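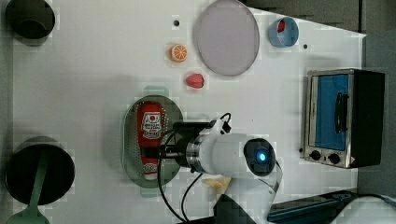

Junaid Mengal put it to me in one sentence when he read an early draft of this section: if every demonstration begins from the same comfortable pose, the policy learns the pose and you've wasted the month. I grumbled for a day or so and then went back and rewrote our collection protocol, and what follows is the version we ended up with.

4.2 Collecting the tabletop demonstrations

The tabletop set (we call it Skustley, after the street our first lab was on) is the part of the Olarmont collection I care about most, so please forgive a bit of detail. It covers kitchen-play tasks: pick something up, put it in or on something else, leave the rest alone. That last bit sounds easy and it really isn't! A good share of our early failures came from the arm doing the job just fine and then dragging a cable through two neighbors on the way out.

We collected 900 demonstrations by teleoperation over the month of May. Each operator worked in blocks of 40, with a break between blocks, and I'd fight anyone who wants to drop the breaks. Tired operators get smooth in a bad way: they find one approach that works and they repeat it until the data is basically one demonstration copied over and over. We compared a first block with a fourth block from the same person (me, sadly) and the spread of approach angles had shrunk so much that I threw the fourth block out.

The ketchup bottle is our running example through the rest of the paper, mostly for the reason that it gave us the most trouble. It's long, it has a wide end and a narrow end, and when it lies in the oval tray the rim gets in the way of a low approach. An operator can go over the rim from either side or come straight down, and each choice changes how the wrist has to turn. We asked for all of these and we didn't rank them. Figure 3 gives a view of the workspace from overhead with the bottle in the tray.

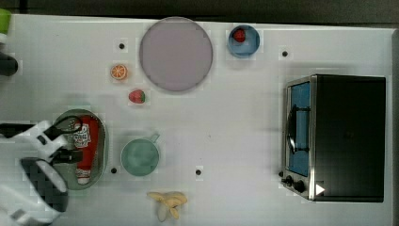
Figure 3a. Overhead view of the workspace. The gripper is over the oval tray at the ketchup bottle; the plate, fruit, mug and toaster oven stay on the table as surrounding objects.

A word on clutter. In our first attempt we cleared away whatever the task didn't mention, and the policies trained on that data were lost the moment anything extra showed up. So in the current protocol the table stays busy. The operator gets a prompt such as "take the bottle out of the tray," and everything else is there to be ignored. Fruit shows up in dishes and also loose on the table, so a policy can't get away with learning that a strawberry always lives in a bowl. Between blocks we move things by hand. We tried a script that told us where to put each object (Brukine, our old layout generator) and dropped it, as the layouts it made were so evenly spaced that no kitchen on earth looks like that.

We also had a long argument over where an episode should begin. Our first rule was to hit record with the arm parked, which gave us lots and lots of frames of an arm traveling through empty air. After 5/18/21 we let operators start recording at any point before contact, and I think that one change did more for us than any of the model tweaks in Section 5. Starts near the object are where the hard decisions get made, and now we have plenty of them.

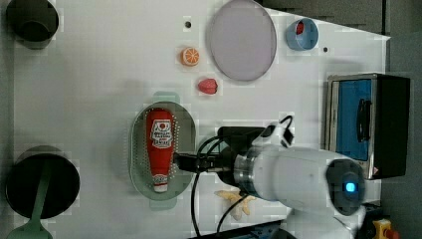 Figure 3b. View of the workspace, gripper reaching across the right rim of the colander beside the lower half of the bottle.

Cables and the arm's own housing hide things, and we left those views in. I went back and forth on this. Masking them out makes for prettier training data, but the robot is going to block its own view at test time too, and a learner that has never seen a half-hidden toy tends to act as if the toy is gone.

For labeling, each episode got a short text description from a second person who hadn't driven the arm. We rejected an episode when the description and the prompt disagreed about which object was moved. We kept slips and regrasps as long as the operator recovered within 20 seconds, and those are tagged so that anyone who wants only the clean ones can filter. In the Dal Bello split, our held-out set, we keep 7 layouts that never appear in training, and none of the operators practiced on them beforehand.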